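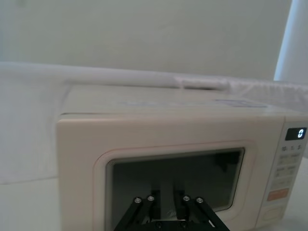
Detby Splatter Cover, 35 oz lid space, clear with gray vent

I started selling these because I was sick of scrubbing dried tomato soup off the roof of my own microwave (my kids heat everything on full power, and I've given up arguing). I tried a few covers at home before I stocked one in the shop, and the Detby is the one that stayed in my kitchen.

It's a simple dome with a vent on top that you turn with one finger. Open it for leftovers, close it most of the way for steaming broccoli or frozen peas. The handle is tall enough that I can grab it without a mitt most days, but please use one anyway if you've had it in there for more than a couple of minutes!

It fits over a normal dinner plate. If your turntable is on the small side, measure it first, and check the height too – I had two returns in May from people whose ovens were just a bit too low inside. The Zaidi flat cover is a better pick for those, and I've got it listed on the next page.

Cleaning is easy. Top rack of the dishwasher, or a quick rinse in the sink with whatever soap you've got. Curry will tint it a little yellow over time (mine is proof), and I haven't found a fix for that. Don't put it in a regular oven, under a broiler or on a grill, and don't use it with the crisper function.

What you get: one cover, one spare vent cap, and a folded sheet with the care instructions.

Item number: 3342
Maker: Detby
Color: clear, gray vent
Shipping: free on orders over $50, otherwise flat rate
Returns: unused, in the box, within 35 days

Questions about sizing? Write to me through the contact form and tell me which oven you have. I answer most messages the same evening.

Tanveer Tanoli, Prelura Kitchen Supply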